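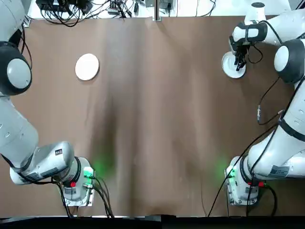

The two-arm plate cell at Turcotte, with both base lights green.

Looking After the Plate Cell: Your Questions
Last updated 26th August

What do the green lights on the bases tell me?
Both arms have power and are ready to be homed. Please wait until you see green on the left and the right before you start anything, even if you're in a hurry (we all are, some mornings!).

How often should I change the brown paper?
Every 10 shifts, or sooner if it tears. Creases are fine and the arms don't mind them one bit. Smooth it out with your hands as best you can, and keep the cables lying on top of the paper, never tucked under it.

The gripper closes a little to one side of the plate. What now?
First, press the red button on each base and wait for the arm to settle. Then check the bolts at the root of both fingers with the 3 mm key from the Flerketti kit. If they're snug, run the saucer check from the wrist camera and compare the two finger tips by eye. 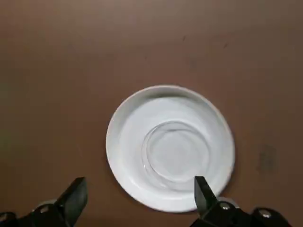
Wrist camera view during the saucer check, with clear glass on the saucer.

Can I wipe the fingers down?
Oh, please do! A dry, soft cloth is plenty. Leave the joint caps closed, and write it up in the Drometham log when you're done.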